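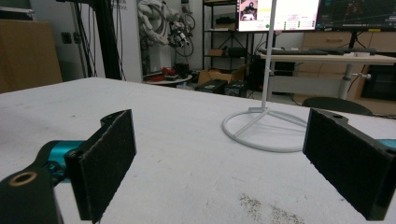
Why did the arm start moving again after the gripper fault on Tuesday?

The gripper driver cleared its own fault after 12 seconds, and the replay program took the cleared fault as permission to continue. The arm was never in a stopped state. It was paused, with power on, waiting for one bit to change.

Tuesday, afternoon

Writing this up the same day while I still have it straight. No one was hurt. One finger plate on the arm gripper is bent and the white test block has a chipped corner.

What we were doing: replaying Trivo recordings on the arm, low speed, one episode at a time. These are the pick-and-place ones made with the hand-held gripper. The replay takes the recorded finger width and sends it straight to the Hinier driver as a position target. It has worked this way since the first version and I had stopped thinking about it.

Sequence, put together from the replay log, the driver log and what the two of us remember:

Arm came down over the block and the fingers closed. Contact looked fine. The target width kept going down after contact and the driver kept pushing, current at the limit. The driver held that through the lift and about half of the move across. Then it tripped with code 563 (sustained overcurrent) and dropped the motor enable. With the enable off there is nothing holding the fingers except friction in the gear, so they eased open and the block fell on the table. The replay program saw the fault bit and paused the arm.

I thought it was stopped. The status window said HALTED in red. I reached in from the left side to pick up the block. I had it in my hand and was pulling back when the driver reset itself, the fault bit went low, and the arm carried on to the place pose. It closed the fingers on the way, which it should not do at that point in the episode, but the driver had a stale target left from before the trip. The right finger caught the edge of the fixture and bent. My colleague hit the stop button. I was already clear by then, by less than I would like.

I did not press the stop before reaching in. That is on me and I am putting it first. The rule is on the wall. But the window said HALTED and I believed it, and the next person would too, so the window also has to change.

Two separate faults, then. I will take them in order.

1. The overcurrent

First guess was a worn gear or something dragging in the finger slide. Took the gripper off the flange and moved the fingers by hand. Smooth over the whole travel, no tight spot. Put it on the bench supply and ran it open and closed for ten minutes with nothing between the fingers. No fault, current low and flat.

Second guess was the current limit. It was set to 70 percent, same as the saved settings from when the gripper was commissioned. So not that.

Then compared the widths. Plotted the recorded width for the episode against the width the arm gripper reported. On the way down they agree. At contact the arm gripper stops where the block stops it, as expected, and the recorded width goes on closing past that by a few millimeters. The hand-held gripper was claiming to hold the block at a width smaller than the block.

That is the felt pads. We zero the hand-held by closing the fingers until they touch and pressing the zero button. Felt squashes. If you press the fingers hard together while zeroing, the pads go down and the zero is taken with the pads crushed. If you press lightly, you get a different zero. I tried it several ways on the bench and could move the zero by more than I expected just by changing how hard I squeezed. New pads are worse than old ones. The old ones are already flat and shiny and do not give much.

Also, holding the block firmly by hand squashes the pads a second time, so the recorded width during a grasp is block minus something plus the zero error, and that something depends on who is holding it. The arm gripper has thinner pads. It cannot follow that number down. It just leans on the block at full allowed current until the driver gives up.

Earlier recordings did this too. I went back through some of them and the same gap is there, only smaller. They got away with it on short moves. This episode has a long carry, so the timer in the driver ran out. We have been running close to this for some time and calling it good.

Checked the other end of the travel as well. Fully open is a hard stop on both grippers and should read 100 mm. The arm gripper does. The hand-held does after a light-squeeze zero and does not after a hard one. So the open stop is the better reference. It does not depend on the pads at all.

2. The restart

Read the Hinier manual again, the part on fault handling. Auto reset is a setting. It is on by default for code 563 and some others, and the delay is adjustable. Ours was at the default delay. I do not think any of us ever looked at it. The manual is clear enough, to be fair, it says auto reset should not be used where the machine can restart by itself. It is in a table note in small type.

The replay program side is our own code. The pause was written as a loop that waits for the fault bit to go low. It was meant for the short communication dropouts we used to have with the old cable, when you wanted the arm to wait a moment and carry on. Dropouts and real faults ended up on the same bit. The cable was replaced long ago and the loop stayed.

The word HALTED comes from the same function. It is printed for any pause. Nothing was checking whether the arm was powered.

Tested this after the fact with the arm gripper removed, the area clear and one of us on the stop button. Forced a 563 on the bench unit by blocking the fingers. Arm paused, window said HALTED, driver reset, arm moved. Repeated it and got the same result each time. So it was no fluke, it does exactly what it was told.

Changes made today

Auto reset is off in the driver for all codes. Saved to the driver and power cycled to check it sticks. It does.

Replay program: any driver fault now drops arm power through the safety relay and ends the episode. To go again you have to clear the fault, re-enable, and start from the home pose. No resume in the middle of an episode. This will be annoying on long sessions and I am leaving it that way.

Status window: PAUSED – POWER ON in yellow, or POWER OFF in red, read back from the relay itself. The word HALTED is gone.

Targets are cleared in the driver on every enable, so there is nothing stale for it to chase.

Grip: when the arm gripper has made contact it now holds at the contact width with a small fixed squeeze and ignores any recorded width below that, until the recorded width starts to open again. Tried this on the bench with foam, a block and a cardboard tube. The tube still dents a little. Needs tuning.

Not done yet

Zero procedure for the hand-held. I want it done at the open stop, with the button refusing to zero unless the reading is steady. Until that is in, open fully, hold against the stop, zero, and write in the session sheet that you did it that way. Please do not zero on the closed pads any more, even if it looks quicker.

Old recordings. The widths in them are off by an amount that changes from session to session. The sessions where the fingers hit the open stop at some point can be corrected afterward from that. The rest I am not sure about. Do not delete them, but do not replay them on the arm either.

Bent finger plate. Spare ordered through Uchida, no delivery date so far. I straightened the old one in the vise for bench use only and marked it with red tape. It is not to go on the arm.

The Plalunov setup next door runs a copy of our replay code from before today. Told them in person and sent the patch. They have the same driver and their auto reset was on. They had seen their arm "wake up" once and put it down to the network. Their patch is not in yet as of 5:30, so their arm is locked off with the tag on the switch.

Still open for me: why the driver took so long to trip on this episode and trips faster on the bench with the same limit. Temperature, maybe, or the limit is worked out over a window and the lift resets it. Will log current at full rate when the spare plate is on. If anyone has the older driver logs from before the cable change, put them in the shared folder, I can only find mine.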